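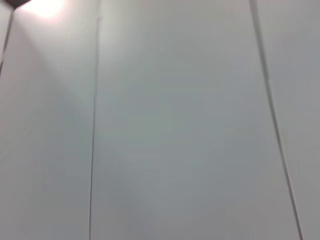

Figure 1. Pale panels at close range, from the camera at the wrist.

Zirach – Safe Handling Rules for Service Arms
Progress report to the Nair Fund, second period
Date of report: January 23, 2025

1. Purpose of the period

In the first period we wrote a draft of the handling rules. In this second period we had to try the draft in daily work at the Ballport room and to change the rules which the operators could not follow. The grant agreement asks us to report on three things: the state of the rule text, the keeping of records, and the problems which remain open. I take them in this order.

2. State of the rule text

The draft that we sent you in August had 9 rules. It now has 7. Two rules about the start of a session were joined into one, and the rule about the colour of the floor tape was taken out and moved to the room instructions, where it belongs better.

The rule which changed most is rule 4, on camera views. The old text said only that "the cameras shall be checked before work". Each operator understood this differently. The new text asks that the operator looks at the live view of every camera, the wrist camera included, and writes down any glare, any soft focus and any part of the arm which stands in the view. A plain surface such as the one in Figure 1 is good for this check. The bright spot in the upper left corner and the dark shape beside it are easy to notice there, and on a crowded table they could be missed. The rule does not say that glare must be removed. It says that it must be written down, and that the operator decides if the task can go on.

Rule 6, on soft objects, is new in its present form. Before, we had one rule for all objects, with the same limits of closing force. For bags, cloth and similar things this was not enough. The fingers can be hidden by the material, and then the person who watches cannot judge from the picture what they hold.

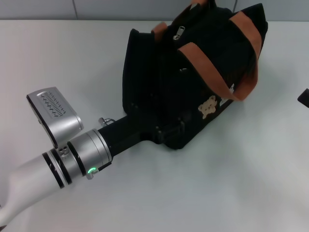
Figure 2. Gripper at the lower left side of a black fabric bag with brown handles (rule 6).

For work like that in Figure 2 the rule now asks for four things:
– the arm moves at the reduced speed from the moment when the fingers are no longer visible;
– straps and handles are noted before the start, with their position;
– no person reaches into the bag while the arm has power;
– after the task the gripper is opened fully before it is pulled back.

The third point was discussed for a long time. Some operators wished to allow a hand in the bag when the arm is paused. We decided against it, and the text says "has power" and does not speak of a pause.

3. Records

The target for the period was 200 session sheets filled in completely. We have 211. The sheets are kept by the Romance logging tool, which now refuses a sheet if the camera field is empty. This small change helped more than the training did. Older sheets, from before the change, are marked and are not part of the number above.

4. Open problems

The reduced speed in rule 6 is one fixed value. For light bags it seems too careful, and the operators complain that it makes the sessions long. We do not want to raise it before we have compared more types of bag.

The words "soft object" also need a better definition. A shoe or a padded box can be put on either side – we have sheets where the same thing was entered in both ways.

5. Next period

We will finish the definition, send the text to the Nair Fund for comments, and prepare a short printed version to hang near each arm. No change of the budget is requested.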